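Chiriac Bakery to Expand Stellthorpe Plant and Add Overnight Shift

Sandwich bread line to move into the former Vurkico warehouse by November

STELLTHORPE, May 8, 2023 – Chiriac Bakery said today that it will expand its Stellthorpe plant and move production of its sliced sandwich bread into the building next door, the former Vurkico warehouse on the north side of the rail spur. The work will add 126 jobs, most of them on a new overnight shift, and is scheduled to be finished in November.

The company signed the lease on the warehouse earlier this spring. Cleaning and floor repairs are under way, and the first oven sections are due to be delivered over the summer.

Chiriac has baked in Stellthorpe since it outgrew its original shop. The present plant makes sliced white and wheat loaves, hamburger buns, dinner rolls and a small amount of rye. All of these share two ovens, and bakers have to stop and change pans several times a day. Moving the sliced bread to its own line will leave the existing ovens free for buns and rolls.

"We have been turning down orders for two years," said Meinrad Kälin, general manager of Chiriac Bakery. "Grocery stores want the bread before they open, and we could not get it to all of them. The new line gives us the oven time. The night shift gives us the trucks loaded by four in the morning."

The Stellthorpe loaf will stay the same in weight and recipe. It will be sliced slightly thinner than it is now, a change customers have asked for in comment cards and in calls to the office. The bakery will also sell a thick-cut version under the same label.
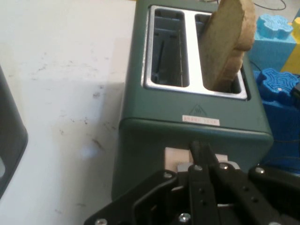
Sliced bread in a two-slot toaster.

The new line was ordered from Brurkura, which also supplied the bun equipment at the current plant. It includes a tunnel oven, a cooling conveyor, two slicers and a bagging station. Brurkura will install the equipment and train the first crews on site. Loaves will cool longer before slicing than they do today – the present cooling racks are short, and warm bread tears in the slicer.

Hiring will take place in 6 rounds, starting with maintenance mechanics and oven operators. Packing, sanitation and driving positions will follow later in the summer. Overnight workers will be paid a shift premium, and current employees may apply for any of the new positions before they are posted to the public. No baking experience is required for packing and sanitation jobs.

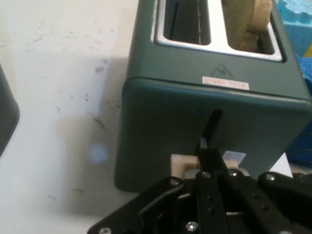 The expansion will also change truck traffic around the plant. Flour deliveries now come through the front gate on Mill Road, where they mix with employee cars. Once the warehouse is in use, all flour and packaging deliveries will enter from the rail spur side. The company has agreed with the town to keep trucks off Mill Road between 9 p.m. and 6 a.m., and outbound bread trucks will use the county road.

"The neighbors asked about the trucks before they asked about anything else," Kälin said. "We moved the gate on the drawings because of it. There will still be some noise during construction and we want people to call us if it gets to be too much."

The bakery outlet store at the front of the plant will remain open through the work, with its usual hours. Parking will be moved to the gravel lot across the street while the front entrance is repaved. Day-old bread and buns will continue to be sold there at half price. School and group tours are on hold until the new line is running.

Job applications are available at the outlet store and at the Chiriac office, 1011 Mill Road, Stellthorpe. Applicants who need help filling out the form can ask at the front desk. Questions about construction and deliveries can be directed to the plant office at extension 3244.

About Chiriac Bakery

Chiriac Bakery makes sliced bread, buns and rolls for grocery stores, school kitchens and restaurants in Stellthorpe and the surrounding counties. The company is privately owned.

Media contact:
Meinrad Kälin, General Manager
Chiriac Bakery, Stellthorpe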